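The table had two holes in it, which was how I got it for 7 dollars.

I didn't mind the holes. They were neat little round ones, the kind you'd drill for a cable or a bolt, and the wood around them was so pale and pretty that I figured anyone could live with them. The man at the Jurnport swap meet told me it had come out of a school. Then his wife leaned over and said no, a dentist. They were still arguing about it when I got the thing into my car, legs first, with the passenger seat all the way down and the seat belt across it like it was my date.

So I had a table. What I needed next was something to put on it, because I had told the whole third floor of the Aidoo Building that I was opening a museum on Saturday.

I should explain about the museum. Our building has a room on the ground floor that used to be the mail room, back before they put the boxes outside, and every month a different tenant gets to use it. In May a woman from the fifth floor filled it with orchids and people cried. I'm not exaggerating, a grown man came out wiping his eyes on his tie. In June it was mine. I'd signed up in January, when June seemed like a place other people would be living.

All I had was a title. I'd written it on the sign-up sheet under "Theme," in pen, because the woman ahead of me had handed over a pen and not a pencil. It said *The Museum of What We Took With Us*. I think I'd been watching a documentary.

I hung the black cloth first. It was 578 inches of fabric off the end of a roll, and the guy at the store said he'd never had anybody ask for it in inches, and I said I'd never had anybody ask me why. I should have ironed it. I told myself the creases would drop out by Saturday if I left them alone, and they did not do that. I pinned it up behind the table and around both sides so it made a kind of cave. Then came the letters, which I cut out at my kitchen counter over four nights with the radio on. I was very proud of my letters. The U was yellow and the M was light blue, and the M went up a little crooked, and I stood on the chair looking at it for a long time and decided it had personality.

Then I went around knocking on doors.

The idea was simple. Everybody in the Aidoo had moved there from somewhere else, and everybody must have carried one thing in their hands, or their pocket, or their lap on the bus. I wanted that thing. I'd borrow it for a day, set it on the table by itself, and read out a little card about it. Then I'd take it away and put the next one down. One at a time! That was the part I thought was genius. In the orchid room you never knew where to look.

People were nice about it, mostly. The couple in 2B gave me a doorknob. The student upstairs had a ferry ticket from Elska, so soft from being folded that it felt like a piece of ear. A man I'd only ever nodded to in the elevator went away for ten minutes and came back with a spoon, and he wouldn't say a word about the spoon, and he made me sign for it.

The last door was 3F, straight across from mine. I'd been putting it off. She'd lived there longer than anyone, and she had once left a note on my bike that just said "Why." She listened to my whole speech with her hand on the door frame.

"What I took with me," she said.

"Yes. When you came here."

"Toothpaste," she said.

I laughed. She didn't.

"I had a suitcase," she said, "and they lost the suitcase. What I had in my coat was toothpaste. It had an orange on it. I was nineteen and I'd never seen toothpaste with an orange on it, so I bought it at the station in Piro with the money that was supposed to be for lunch."

I asked if she still had it, which was a dumb question. She'd moved in before I was born. Nobody keeps a tube of toothpaste that long.

"I used it," she said. "It was toothpaste." And she closed the door, gently, for her.

I went back to my place and sat down. I had 176 little blank cards, because they only sold them in that size pack, and I'd filled out eleven. I wrote *Toothpaste, orange* on the twelfth and propped it against the salt.

The next day I took my lunch hour and went looking. You wouldn't think it would be hard. But drugstores have mint, and cool mint, and a mint that's supposed to feel like a glacier, and then one down at kid level with bubble gum on it. I tried four places. In the last one, way out past the bus depot, the man behind the register had a box of odds and ends by his elbow, and in there between the corn pads and the shoelaces was a white tube with a blue band and an orange printed on it. The orange even had a little green leaf.

It cost more than a toothpaste should. I gave him the money and told him to keep the change, which I've never said before in my life.

I knew it wasn't the same one. It was somebody's idea of the same one, made a lifetime later, and for all I knew hers had been a yellow tube with a tangerine. I carried it home in my coat pocket anyway. On the bus I kept my hand on it.

Saturday came and the mail room was warm and smelled like floor wax. I'd put out chairs and they filled up, and then people stood. I did the doorknob. I did the ferry ticket. I did the spoon, and my card for the spoon was just the word *Spoon*, and the man from the elevator nodded at me from the back like I'd gotten it exactly right.

She came in during the spoon. She had her good coat on, in June, buttoned up to the neck, and she stayed by the door.

I hadn't told her. I'd thought about slipping a note under 3F and then I'd thought about the bike and lost my nerve. So I cleared the table and picked up the last card, and my hands were doing something stupid, and I read: "Toothpaste. Bought at the station in Piro, instead of lunch."

Up it went onto the table, standing upright with the crimped end pointing at the ceiling. A hundred people, or it felt like 100, and I could hear the clock in the hall.

She walked up between the chairs. It took her a while. She bent down and looked at the orange, and she looked at the leaf, and then she looked at me over the top of her glasses.

"The leaf was on the other side," she said.

"Sorry," I said.

"Well," she said, and she undid the top button of her coat and sat down in the front row, in the seat I'd been saving for my stuff.

When it was over I folded up the chairs and gave everybody back their things, and I got my signature back from the spoon man. She was the last one out. I held the tube out to her and she shook her head, and then halfway down the hall she turned around and came back for it.

I've still got the table. It's in my kitchen now. I keep meaning to fill in the holes — I even bought the putty — but there's usually something on it. 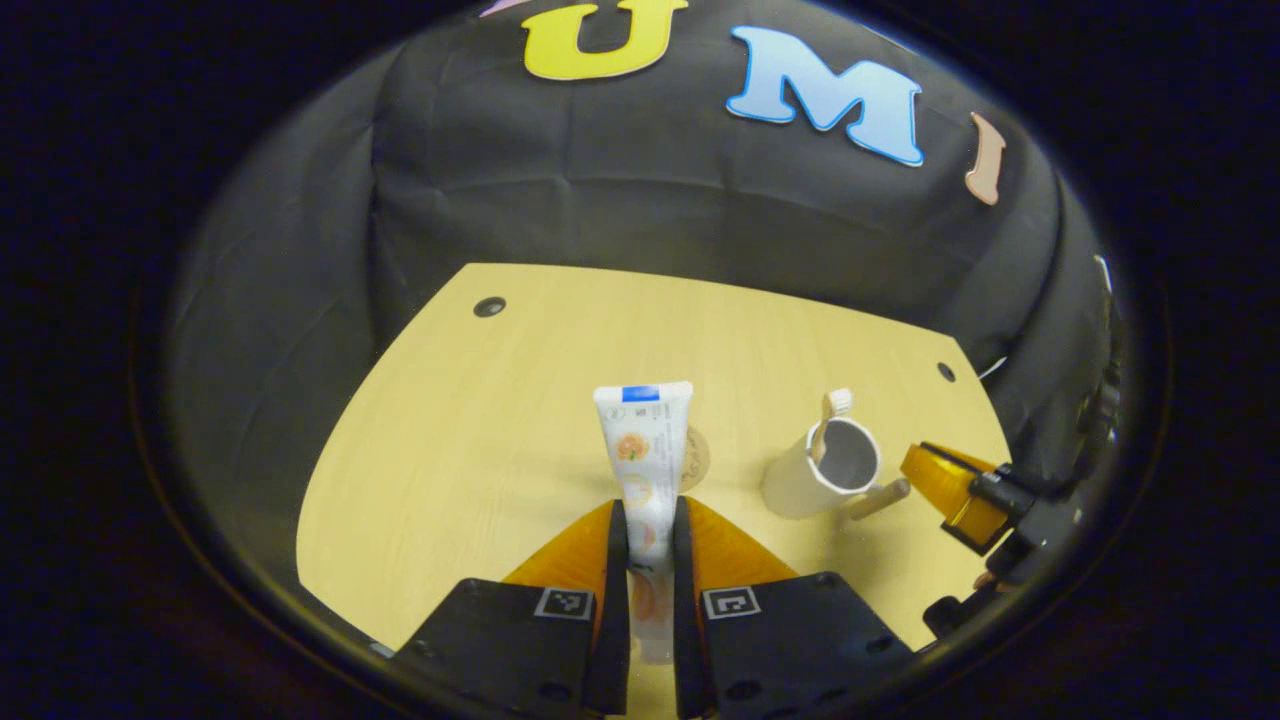 *The last item on the program, under the U and the crooked M.*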